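Call for participants – open day, Brevville workshop

We're after people to come in and have a go. Visitors mostly, plus a few paid helpers for the day. No robot experience needed, realy none. If you can work a toaster you're fine.

Open day is in May. Exact date goes out to everyone who signs up. Get your name in now, spots went quick last time.

What you'd be doing – picking up everyday stuff with the arm. Mugs mainly. You steer, the gripper does the holding, one of us stands beside you the whole time.
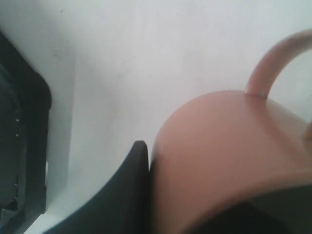
**Sioned Bevan**
Demonstrations lead, Eteria

Right, details.

**Visitors**

- 200 places, split over morning and afternoon
- Anyone 12 and up. Under 16s bring a grown-up
- Demo first, then your turn at the controls, then a short form about how it felt to use
- Free. Tea and biscuits at the back

You'll get a $20 gift card for filling in the form. All of it please, not just page one.

**Helpers (paid)**

Need a handful. Full day plus a short training session the evening before – both paid, $29 an hour. You'd be signing people in, putting things back on the table between turns, keeping little hands off the arm while it's moving. Standing most of the day so wear decent shoes. Loud voice a plus.

Good if you've worked at a library, museum, school fair, that sort of thing. Not a must. Second language very welcome, tell us which.

Osian Hopkin runs the training. Padmavathi Fernandes does the roster and your pay, so questions on hours go to her and not me.
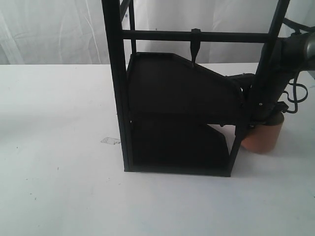

*Arm and black frame on the demo table, Brevville.*

**Also on the day**

Kaan Kocabaş is giving a talk on teaching an arm to handle ordinary household things. Half an hour, then questions. Plain language, he's promised. Seats are first in, first served and you don't need to book for that bit.

**Getting in**

Side door, not the main one. Ramp on the left. Parking is tight so catch the bus if you can. There's a quiet room if the noise gets too much – ask at the desk. Wheelchair users, we can lower the control station, just tick the box on the form so it's set up before your turn.

**How to apply**

Visitors – fill in the sign-up form at the front desk or ask us to mail you one. Name, age group, morning or afternoon.

Helpers – one page about you plus a phone number for someone you've worked for. No cover letter. Drop it at the desk, attention Padmavathi. We'll ring everyone either way, might take us a week or so to get thruogh them all.

Long hair tied back please, and leave dangly bracelets at home. Same goes for helpers.

Sioned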